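Open day at the Wavik water works

The Wavik water works opens its gates to the public once a year, in September. We got there at 10 in the morning and there was already a line at the parking lot. Entry was free, but you had to sign up for a tour slot at the gate. Ours had 25 people in it, including a few kids in strollers, and the strollers had to stay behind at the filter hall stairs.

The tour starts outside at the intake. Water comes down from the Caltura reservoir through a pipe under the county road, and the first thing it meets is a set of screens that hold back leaves and sticks. From there it goes to the settling basins. There are 8 of them, long and open to the sky, and they smell a little like a pond. You walk between them on a metal grate, so wear flat shoes.

The filter hall was the best part. It was built in the same year as the pump house next door and still has the old green tile on the walls. The sand in each filter gets washed with a backflow of water and air. Our guide ran one for us – the surface goes brown, churns for a few minutes and drains off into a trough. It is loud in there and hard to hear questions from the back.

After that came the tasting. You try plain tap water from the plant, water from the Siddiqui well field on the other side of town, and a bottled brand, and you write down which one you like.

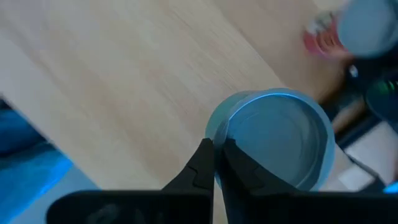

A woman from our group said the well water tasted like pennies and that she would know it anywhere, having grown up on that side of town. I liked it best of the three. The well water is harder, according to the sheet on the wall, and goes to 3000 homes.

The last stop is the pump house. One old Cunik pump has been kept for show, with its paint redone in dark red. The working pumps are much smaller and sit in a row behind a railing.

Allow two hours for the whole visit. The restrooms are by the gate and there are none along the route. Lunch was hot dogs and potato salad under a tent, cash only.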